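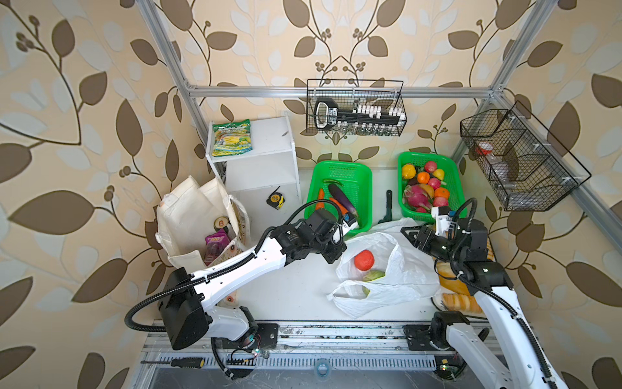
Zurska opens its Bomovmont workshop for a day of two-arm grocery packing

BOMOVMONT, Sunday, December 14, 2025 - Zurska will open its Bomovmont workshop to the public next month for a day of live robot demonstrations. Visitors will be able to watch two robot arms pick up groceries and place them in a bag on a tabletop, talk with the engineers who set up the cell, and try guiding one of the arms by hand.

The open day follows a smaller event in July, when 50 invited guests from local schools and food retailers came to the workshop. This time the doors are open to anyone who registers, up to a limit of 331 people across the day. Registration is free.

The main demonstration is called Brirnum, after the software Zurska uses to run both arms from one program. The arms travel on a rail along the front of the table and share the space between them. They work with fruit and vegetables in green baskets, bread, snack packets and a plastic shopping bag. Most of those are things a person packs without thinking. For a two-finger gripper, each one has a different shape to deal with.

The bag is the hard part. It folds over itself, it moves when an arm brushes it, and it never lies the same way twice. Round fruit has its own trouble, as the fingers have to close on it near the widest point. Zurska will show single-item picks slowly first, then let the arms run at their normal pace.

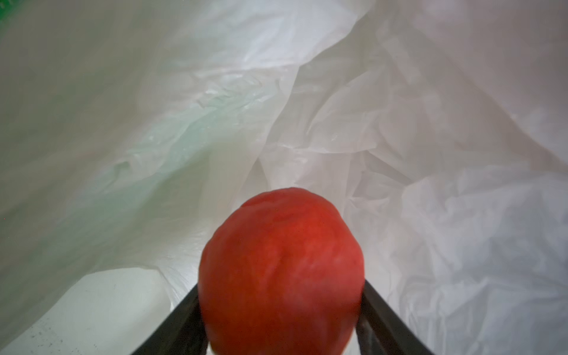
What visitors will see

Demonstrations will run every hour, with 3 sessions in the morning and the rest after lunch. Each one starts with a short talk by an engineer. Screens next to the table will show the view from the wrist cameras, so people standing at the back can follow what the grippers are doing.

Between sessions, staff will change the layout of the table and take questions. Visitors may suggest where an item should go before the next run. Some picks will fail - the team plans to leave those in and talk through them.

Bhat, the Bomovmont tool supplier that helped fit out the workshop, will have a table near the entrance with grippers and rail parts that can be handled. Zurska has also printed 2000 copies of a short guide to the cell for visitors and for schools that cannot make the trip.

The produce and bread in the demonstration are artificial, so the same items can be used all day.

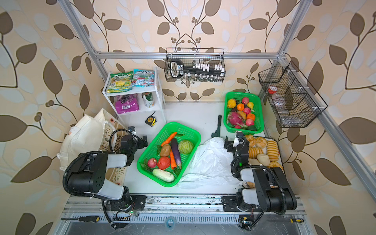
Can children take part in the hand-guiding session?

Children aged ten and over can guide an arm with a staff member beside them. Younger children are welcome to watch from behind the barrier with an adult.

Getting there

The workshop is on the ground floor and has step-free access from the parking lot. Coffee and water will be available. Registered visitors will receive their session time and directions by email, and places that are given up will go to the waiting list.

About Zurska

Zurska builds two-arm robot cells and the software that runs them. The company is based in Bomovmont.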